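Small claims, second try

August 2025

My case against my old landlord was moved again. The first hearing was planned for March, but the clerk found that the company, Hourani, had changed its address, and my papers went to an empty office. So I had to serve them one more time and pay the fee one more time.

I ask for 1500 dollars. It is my deposit of 1000 plus the money I paid for cleaning, which the lease says was their duty. My neighbor Asanka Dissanayake had the same problem with them and he took what they offered him, half. I don't blame him. He has small children and no free mornings.
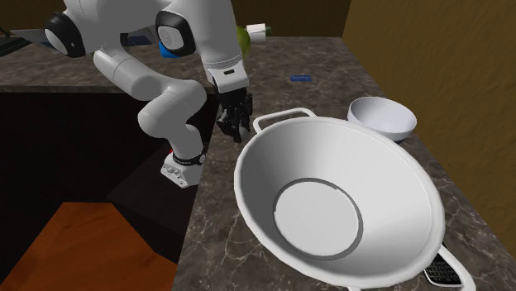
The part that I did not understand at the beginning is that I must bring everything myself. The judge does not look for the proof. Archie Ogilvie from the legal help desk read my folder and took out most of it. He left 5 pages: the lease, the receipt for the deposit, two letters and the list from the day I moved out. He told me to bring 2 copies of each, one for the judge and one for the other side, and to keep the originals with me.

He also told me to speak short. This is difficult for me in English, so I wrote down what I want to say and I read it aloud in the evenings. My first version was very angry and took a long time. The new one begins with the date when I gave back the keys.

If the company does not come, I may win by default, but Archie says I should prepare as if they will send a lawyer. I will write again after the hearing.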